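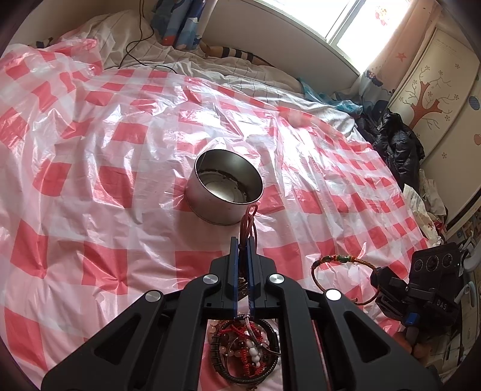

## Dedon Unit Returns to Service at Negi

The Dedon hand-held gripper assigned to the Negi office was returned to regular use on 9 September 2022, following a full strip-down of the finger linkage and a new setup for small-object work. The unit is one of the oldest in the Flilside home handling program. At the time it was withdrawn, its log showed 1155 recorded sessions, 558 of them since the last change of finger pads.

Staff at all sites are asked to read the notes below before drawing the unit from stores. Several steps in the daily check have changed, and the printed card kept in the lid of the carrying case has been replaced.

### Reason for withdrawal

The fault was first reported as a weak grip. Operators working with cord, thread and narrow straps found that an item would be held firmly at the start of a lift and then slide toward the base of the fingers. Larger items, such as cups and folded cloth, were not affected, and for some weeks the unit continued in use for those tasks only.

On the bench, the pads were found to be worn but within limits. The grip force at the trigger was also normal. The trouble lay in the way the fingers met. When closed with nothing between them, the tips should touch first and the rest of the pad should follow as pressure is applied. On this unit the pads were touching near the base while the tips stood slightly apart. A thick object hides a gap of this kind. A thin cord does not.

The gap was traced to play in two of the pivots on the left arm. The bushings had worn to an oval shape, which allowed the arm to lean outward under load. A fine gray paste, made up of old grease and lint, had packed in behind the caps and had almost certainly made the wear worse. Bedding, carpets and clothing shed a great deal of lint, and a linkage with open plates collects it quickly.

### Work carried out

The linkage was taken apart completely. The plates were washed, dried and examined under a lamp for cracks, with particular attention to the corners of the triangular cutouts. No cracks were found. The plates have been refitted in their original positions and should not be exchanged with those of any other unit, as the holes were reamed in matched pairs when the gripper was first built.

All bushings were replaced, including those that appeared sound. The new parts come from Dreketti and are a closer fit than the earlier type. They feel stiff at first. The linkage was cycled by hand until the return spring could open the fingers fully without help, and only then was the lubricant applied.

The grease used in the past has been discontinued for this unit. A dry film lubricant is now applied to the pivots and allowed to cure overnight before the caps go back on. Please do not add oil, spray or grease of any kind on site, even if the movement seems heavy. A unit that feels heavy should be cleaned first and reported if the cleaning makes no difference.

New pads were bonded to both fingers. The adhesive was cured under light clamping with a flat spacer between the fingers, which keeps the two faces parallel. Pads fitted at a site without the spacer have a tendency to set at a slight angle, and this may have played a part in the original complaint.

### Setting the fingers for thin items

The closing position is set by the stop screw at the rear of the central block. The setting used for general household handling leaves the fingers with a small amount of travel in hand. For bracelets, cords, loose beads and similar items the stop is backed off so that the tips can be pinched firmly together.

The procedure is as follows:

1. Rest the gripper on a level surface with the fingers pointing away from the operator and the trigger released.
2. Loosen the lock nut, taking care to hold the stop screw still.
3. Place the test strip supplied with the case between the fingertips and close the trigger fully.
4. Back the screw off in small steps until the strip cannot be drawn out with a light pull.
5. Tighten the lock nut and repeat the pull. The screw often turns a little as the nut is tightened.
6. Open and close the fingers 9 times, then pull the strip once more.
7. Enter the setting in the log, with the initials of the person who made it.

The strip should be gripped at the tips alone at light trigger pressure. If it is held only near the base, the unit must be sent back to the bench. Bending the fingers to correct the contact is not permitted under any circumstances.

A practical trial with real cord is recommended after the strip test. A closed loop of thin cord is lifted from a flat surface by one side, carried a short distance over a small open container, and released. The cord should leave both pads cleanly when the fingers open. Cord that clings to one pad usually points to dust or adhesive residue on the face, and a wipe with a damp, lint-free cloth is sufficient in most cases.

Operators who work over plastic sheeting should note that the fingertips can pick up a fold of the sheet together with the item. This is a matter of approach angle and does not call for any change to the stop. The fingers should come down close to upright, with the tips just touching the surface before the trigger is drawn. Pressing downward while closing is the usual cause of a pinched sheet, and it also wears the lower edge of the pads.

### Daily and weekly care

The daily check now takes place before the unit leaves its case. With the trigger released, hold the central block in one hand and move each arm gently from side to side. The two arms should feel the same. Any click, or any movement on one side that is absent on the other, is to be entered in the log before work begins.

Next, inspect the round caps over the pivots. Each should sit flush and should not turn under a fingertip. A raised cap allows lint to enter, and a missing cap puts the unit out of use until a replacement has been fitted. Spare caps are held at Negi and can be sent to other sites on request.

At the end of each day, the linkage is brushed out with the soft brush in the case, working from the center block toward the fingertips. Compressed air is no longer to be used. It clears the visible dust well enough but drives the finer fibers into the pivots, where they remain.

Once a week the pads are washed with mild soap and water, rinsed, and left to dry with the fingers open. Alcohol wipes have been in use at more than one site. They harden the surface of the pad over time, and any site holding a supply for this purpose is asked to move it to general stores.

Pads will now be changed every 70 sessions, whatever their condition. This is a much shorter interval than before. The old practice of running a pad until it showed visible wear was suitable for general handling but does not give a steady result with narrow items — the surface loses its hold well before the wear can be seen.

### Cameras and cables

The mounting for the camera was removed during the work and has been refitted to the marks scribed on the central block. Both fingertips should be in view when the fingers are closed. If either tip is hidden, the mounting has moved, and it should be brought back to the marks before the view itself is adjusted.

The cable clip has been moved a short distance toward the wrist. In its former place it allowed the cable to rub on the left arm at full opening, and a polished line was found on the plate. Please check that the cable has slack at both ends of the trigger travel.

### Booking and returns

The unit may be reserved through the Flilside equipment desk in the usual manner. Sites with standing reservations made before the withdrawal do not need to apply again, and those bookings will be honored in the order in which they were received.

The gripper should be returned in its own case, with the brush, the test strip, the stop screw wrench and the log all in place. Test strips have gone missing from other cases. A strip cut from card or packaging is not an acceptable substitute, as its thickness will differ from the original and the setting will be wrong by the same amount.

The second Dedon unit will be called in for the same work later in September, once the remaining Dreketti bushings have been delivered. Until then it should be kept on the general setting and used for larger items only. Sites that currently hold it will be contacted by the equipment desk with a collection date.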